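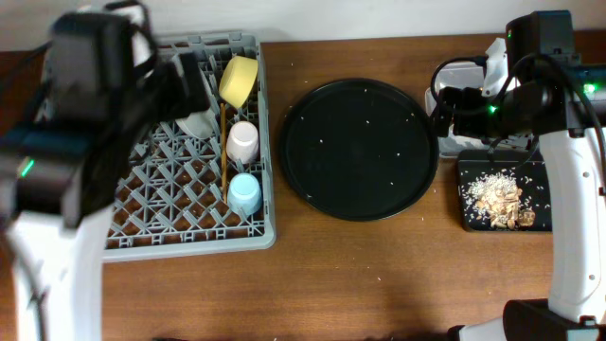 4.2 Inlet Duct Geometry and Low-Speed Distortion

The baseline duct described in Section 3 was sized for cruise, and its behavior at low speed and high angle of attack was treated there only as a constraint. This section reports the low-speed distortion results for the Eltulley airframe, a tailless unmanned configuration with a single dorsal inlet and a serpentine duct leading to one buried turbofan.

Dorsal inlets are attractive on unmanned aircraft of this type. The wing and forebody shield the opening from below, and the lower surface stays free for bay doors and landing gear. The penalty appears when the nose comes up. The forebody boundary layer thickens, vortices shed from the chine edges pass close to the lip, and the air that reaches the engine face is uneven in both total pressure and swirl. Takagi and Seol reported this pattern on an earlier model with a shorter duct and found that most of the loss was confined to the upper part of the engine face. Our results agree with theris in location but differ in how the loss grows with angle of attack.

Three duct variants were tested. Duct A is the baseline. Duct B keeps the same centerline but moves the first bend aft, which leaves a longer straight run behind the lip. Duct C uses the Duct B centerline and adds a row of 10 vane-type vortex generators on the floor ahead of the first bend. The vanes were set in counter-rotating pairs. All three variants share the same capture area, lip shape and engine face diameter, and all were run on the same forebody.

Tests were made in the Evthorpe low-speed tunnel at a fixed dynamic pressure. Angle of attack was varied from 0 to 17 degrees at zero sideslip, then repeated at 4 degrees of sideslip. Airflow through the duct was drawn by an ejector and set with a calibrated plug. Total pressure at the engine face was measured by a rake of 49 probes, including one on the centerline. Each point was held until the mean pressure settled, and points that failed the mass flow check were discarded and run again.

At zero angle of attack the three ducts perform alike. Differences in average pressure recovery are within the repeatability of the rake, and no ranking is offered. Duct A begins to separate first as the angle increases. The low-pressure region starts on the floor at the first bend, is carried upward by the secondary flow in the second bend, and arrives at the top of the engine face. In Duct B the same region appears later and remains smaller. Duct C delays it further, but the vanes carry a small recovery loss over the rest of the range, including cruise conditions.

Sideslip changes the order. With the model yawed, the windward chine vortex crosses the inlet plane and enters the duct on one side. The vanes in Duct C do little against this, and at the highest angle its swirl level exceeds that of Duct B. We attribute the result to the vanes on the leeward side working outside their design incidence, although surface flow data would be needed to confirm it.

On this basis Duct B was selected for the propulsion model in Section 5. The choice assumes the Etura engine deck, in which the stall margin is more sensitive to combined swirl and pressure distortion than to recovery alone. Chae and Ma used a different engine model and reached the opposite preference for a similar duct pair. Unsteady distortion was not measured, and the values carried forward are time averages.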